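## 4. Washing and drying the cover

The outer cover of the Dritton mattress topper comes off for washing. The foam core does not go in the machine. If you have the Kaltetti version with the side pocket, empty the pocket first and leave it unzipped.

Sheets and pillowcases can share a load with the cover as long as the colors are close. Wash a new dark cover alone the first time.

### 4.1 Removing the cover

1. Strip the bed down to the topper.
2. Find the zipper pull at the foot end. It is tucked under a small flap.
3. Open the zipper along the foot and both long sides.
4. Fold the cover back toward the head end and lift the core out flat. Two people make this easier on the larger sizes.
5. Close the zipper again before washing.

**Caution:** Do not pull the core out by one corner. Foam tears at the corners, and a torn core is not covered by the warranty.

### 4.2 Washing

1. Set the machine to a gentle cycle with cool water. The longest gentle cycle on most machines is fine.
2. Use liquid detergent, half the normal amount. Powder can stay behind in the quilting.
3. Set the spin to 900 rpm or lower.
4. Run a second rinse if the water in the first one looks cloudy.

**Note:** No bleach and no fabric softener. Softener leaves a film on the cover and it will stop breathing the way it should.

### 4.3 Drying

1. Take the load out as soon as the cycle ends. Shake each piece hard once or twice.
2. Hang the cover over two lines or a wide rack so the weight is shared. Keep it out of direct sun.
3. Turn it after 6 hours.
4. Leave it until the seams are dry to the touch. The seams are always last. In August this can be done by evening; in a damp room allow the full night.
5. Flat cotton pieces may go in the dryer on low. The cover may not.
6. Hold flat pieces by two corners and pull the top edge straight before folding. Anything left in a heap on the bed will need ironing.
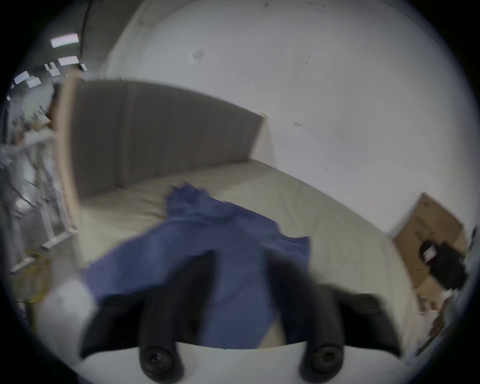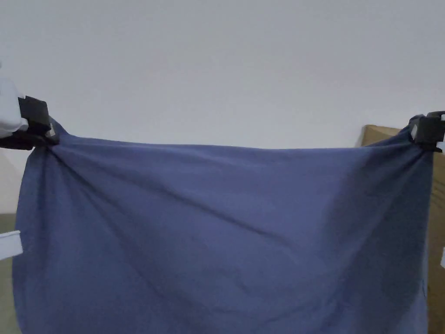
### 4.4 Putting the cover back on

1. Check that the core is dry and free of crumbs and hair. A vacuum with the soft brush works well. Do not use a beater bar.
2. Lay the open cover on the bed with the quilted side down.
3. Place the core on it with the printed label facing you.
4. Push the corners in at the head end first, then work down both sides.
5. Close the zipper slowly, holding the foam back with your free hand.
6. Turn the topper over and tuck the zipper pull under its flap.

**Caution:** If the zipper catches, stop and back it up a few teeth. Forcing it will split the tape.

### 4.5 How often

Wash the cover every 2 months, or sooner after a spill. The core needs only airing. Stand it on its long side by an open window for an afternoon.

Replacement zipper pulls are listed in Section 11 under small parts.

*Text: Marites Dagdag. Checked by Kristine Tagle.*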